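Cillmont workshop, glaze book
January 2023, Monday

Opened Avo this morning. Still warm enough to make me regret it, as ever. The top shelf is fine and the bottom shelf is the usual argument. Zustis base over the Ait Brahim clay has crawled again, mostly on the rims, and left bald patches with neat rolled edges, like a carpet coming up in a rented flat.

The same glaze on the old buff body is perfectly well behaved, so either the clay is dusty or I am. I wiped the bisque down this time. I wiped it with the sponge that lives in the slip bucket, which I only thought of while writing this sentence.

Bucket weights before I forget: Zustis, sieved, came to 1,616 g with the lid off. The figure from August is in the other book, under a coffee ring, and could be anything. Whoever has been topping it up with tap water, please write it on the lid. If it was me, same request.

Dipping time was two seconds for everything. On the insides I poured and tipped out, and they look thicker than the outsides even though I swore they wouldn't. Cream is the colour to aim for on the next lot. The present batch came out nearer to margarine.

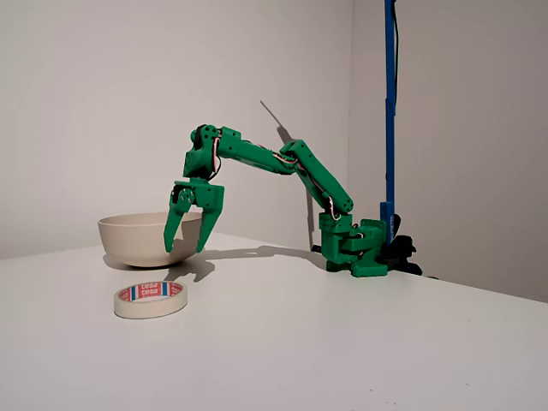 Cream bowl, white table.

Test plan. Mix 100 g lots, dry weight, from the same tub of base so there's less to blame. First lot is the recipe as written. Second lot has half the clay swapped for calcined, which ought to shrink less as it dries. Third lot is the second with a little gum. Fourth lot is the recipe again but on tiles washed properly under the tap and left overnight. I expect the fourth to work and to feel foolish about the others.

Tiles to be stamped on the back BEFORE glazing. The last set were numbered in pencil, which burned off, leaving a very handsome range of anonymous results. 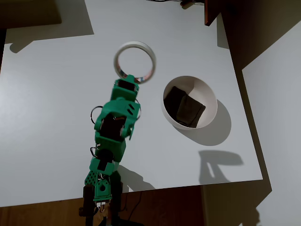 Lustre is the other thing on the list, and I keep putting it off because of the smell. The idea is a plain white outside and something bright within, on a straight-sided cup with no foot to speak of. Every sample so far has been gold all the way through and looks like a prize for bowls. I'd sooner it went the way of the white ring, shiny on the inner face with faint reddish reflections and left alone on the outside. Copper might get there. So might the red lustre at the back of the cupboard, if the top ever comes off the bottle. Pliers tried, teeth considered.

Firing notes. Avo can stay at top temperature for up to 4 minutes before the controller sulks and starts its own cooling. A longer soak might heal some of the crawling, but I'm not going near the settings until the door seal has been changed. New seal is in the post, according to the post.

Shelf wash needed on the bottom shelf, left side, where the jug was. The jug is still there in spirit.

To do: new sponge, label it. Sieve the Zustis again. Cut tiles from the Ait Brahim bag that's already open, not the new one.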